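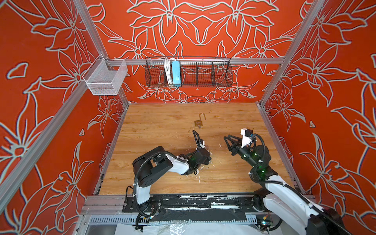

A reader wrote in after my September post to ask why I bother hanging baskets on a rail when a drawer would hold more. A drawer would hold more, I agree. I had one for years, a deep one under the bench, and everything that went into it stayed there. I found 13 phone chargers in it when we moved out of the apartment in Sendano, and two of them fit phones I still owned.

So now it's a rail across the back, just above the tabletop, with baskets hooked over it. The white mesh one on the left is for whatever came in that day and hasn't been sorted. The black wire one is longer and has dividers. White cables go in the left section with the light blue power adapter standing up next to them. I leave the other sections alone until I know what I want in them. If I fill them right away they turn into the drawer again.

The same reader wanted to know if the cables get tangled. They do, a little. I loop them by hand and let them hang over the front edge. I tried twist ties and then Velcro straps, and I lost the straps. Loops are good enough for cables I use every week.

The padlock came out of a coffee can from the old place. It's a small brass-colored one and I left it open on the table, which is how I leave any lock until I've matched a key to it. I have a ring of keys that belong to nothing I can name. My plan is to try each one, keep the pair if it works, and put the lock in the scrap metal box if none of them do. Quintela, the hardware store on our street, will take old locks for scrap, but they want them in a bag and not mixed with screws.

I still have to wipe the table down. There are white flecks and scraps all over the wood, mostly toward the front. I use a dry brush first and a damp cloth after. A wet cloth on its own just pushes the bits into the corners.

A few people asked about the flowered panels. I like the orange-red with the big pale outlines and I'd pick it again. It does make small things harder to spot through the black wire, so if you're the type who loses adapters, go with a plain wall.

Next up is the shelf in the hall, where the light bulbs and the batteries are. I bought a pack of 100 paper labels for it and have written 2. One says BULBS. The other says BULBS, OLD, and I should probably just throw those out.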